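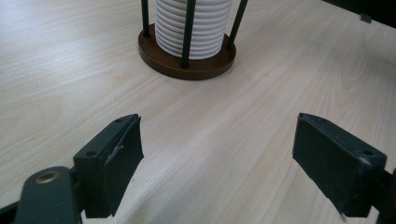 Ticket 1611
Status: Resolved, monitoring
Product: Tostis water dispenser, countertop, plumbed
Location: Rernstead, second-floor break area
Opened: February 2023
Category: Slow flow / intermittent fault light

Reported problem

Cold water flow drops to a trickle after two or three cups. Amber light comes on and stays on until the unit is switched off at the wall. Hot side not affected. Unit was moved from the first floor over the winter and ran normally for a while after the move.

Initial checks

Supply valve under the sink found fully open. Braided hose not kinked. Fault light was on at arrival and cleared on a power cycle. Drew cold water continuously and flow fell off before the second pitcher was full. Light returned shortly after.

Filter cartridge is a Mandetti, rated for 3000 liters. The sticker on the cartridge has no install date filled in. Counter in the service menu had been reset at the time of the move, so its reading can't be trusted. Replaced the cartridge from stock and flushed until the water ran clear.

Result: flow improved at first, then the same drop. Cartridge is not the cause, or not the only cause. Old cartridge kept in the supply cabinet in case it is needed again for comparison.

Second visit

Put a gauge on the inlet. Static pressure was normal. With the cold tap open, pressure at the inlet collapsed and recovered slowly once the tap was closed. That points upstream of the dispenser. Good static pressure with poor dynamic pressure is a restriction, and the pump and solenoid can be left alone for now.

Disconnected the hose at the valve and ran it into a bucket. Flow was strong. Reconnected the hose, disconnected the far end and ran that into the bucket. Flow was weak. The restriction is between those two points, so either the hose or the inline pressure reducer fitted at the valve end.

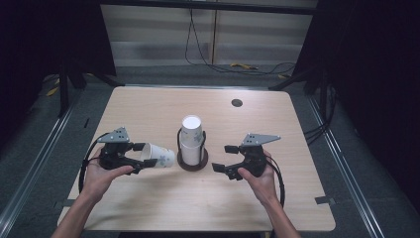
The reducer is a Zariņš unit, added by the plumbing contractor when the line was extended. It has a mesh screen on the inlet side that does not appear on the installation drawing. Removed it and found the screen packed with pale grit and a few shreds of thread tape. The grit looks like scale knocked loose when the old pipe was cut. Rinsed the screen, picked out the tape with tweezers and refitted it with a new washer.

Retest: 12 liters drawn from the cold tap without a pause. No drop in flow, no amber light. Inlet pressure stayed steady on the gauge with the tap open.

Fault light

The Tostis controller turns on the amber light when the cold tank takes too long to refill. It does not distinguish between an empty supply, a blocked filter and a failed inlet valve. The quick reference card inside the door lists the light as "change filter" and nothing else, which is how this ticket came in as a filter request. Please don't order cartridges on the strength of the light alone — check inlet pressure under flow first.

Other items noted

Drip tray float was stuck from mineral buildup. Cleaned with vinegar. Not related to the fault.

Hot tap safety catch is stiff but works. Left as is.

Service counter set to zero and install date written on the new cartridge in permanent marker.

Leak check at all joints after 18 hours under pressure: dry paper towel under each fitting, no marks.

Follow-up

Clean the reducer screen again in March. More scale may come down the line while the new section settles in. If the screen is clean at that point, move it to the normal filter change schedule.

Installation drawing to be updated to show the reducer and its screen. Request sent to the contractor, no reply yet.

Leave ticket open for monitoring until the March check is logged.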